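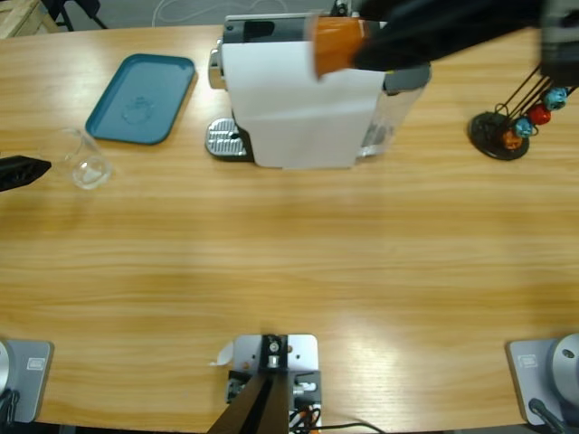
Úna Ó Ceallaigh had scored for Erley for eleven seasons and she still got to the ground before the players. On Sunday she let herself into the pavilion, put the book on the bench and ran the tap until it cleared. The club had a capsule coffee machine now, white in front and dark grey on top, with a lever at the side and a clear tank for the water. She preferred the urn. She made a cup anyway and took it out to the scorers' table.

Innes won the toss and batted. It was October, the last fixture, put back twice for rain, and the outfield was so slow that good drives stopped well short of the rope. They got to 135 all out. Gilberto Paucar took the last wicket, a catch at mid-on, and walked off without looking at anyone.

He came over at tea with a sandwich in each hand.

"How many am I on?" he said.

"You know how many."

"I want you to say it."

She turned back to the batting page. "Three hundred and thirty-five."

"So I need 65 for the 400."

"You do."

He had never got 400 in a season. He had come to Erley from Plemach when the boatyard closed, and in his first summer he had batted at nine and made ducks. He was forty-six now. His knee was strapped over his trousers.

He went in at four with the score on 22. For an hour he did very little. He pushed the spinner into gaps and ran when he had to. Then the Innes captain brought back his quick bowler, who was tired, and Gilberto hit him twice over square leg. The second went in the stream and they used the spare ball after that.

At 61 he was dropped at slip. Úna put a dot in the book. The Innes scorer, a boy called Skikitz by everyone, her included, said that was a sitter.

"It was," she said.

Erley needed three to win. Gilberto was on 64. He turned one off his hip and called, and his partner came, and the throw went past the stumps and on towards the sight screen. The umpire at the bowler's end tapped his leg, then signalled four.

"Leg byes," said Skikitz. "All of them?"

"All of them."

The players were shaking hands. Gilberto was looking across at her from the middle with his bat up, asking. She wrote it in, ruled the line under it and capped her pen - then she stood up and went down the steps to meet him.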